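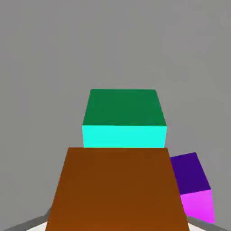

3.2 Stimuli and rating procedure

Colour constancy across adjoining surfaces was tested with rendered blocks placed against a plain grey background. In Figure 3, the most distant block has a dark green top face and a bright cyan-turquoise front face. Grey was chosen for the background in all trials following the pilot work in November, in which saturated surrounds shifted the hue settings of several observers.

Paint samples for the matching task were supplied by Wendex and cut to a single size. Each was measured before the first session and again after the last, and samples whose readings had drifted were dropped from the analysis. Observers were recruited through the Skovo panel. Of those invited, 165 completed both sessions; nearly 100 of these had taken part in an earlier study of wall paints and were treated as a separate group.

Observers viewed the stimuli in a darkened room after adapting to the grey field. They then adjusted a test patch until it seemed to be the same paint as the reference surface – not merely the same colour on the display. The distinction was explained in writing, using the wording of the Verschueren instructions. Settings were made without a time limit and could be revised until the observer moved on to the next trial.

Matches were converted to a uniform colour space and averaged within observers. Confidence intervals were obtained from 1,000 bootstrap samples, drawn separately for the two groups. The Kamach index was used as the main measure of constancy, with a value of zero for a pure display match. Trials in which the test patch had been left at its starting value were excluded – these were found mainly in the second session.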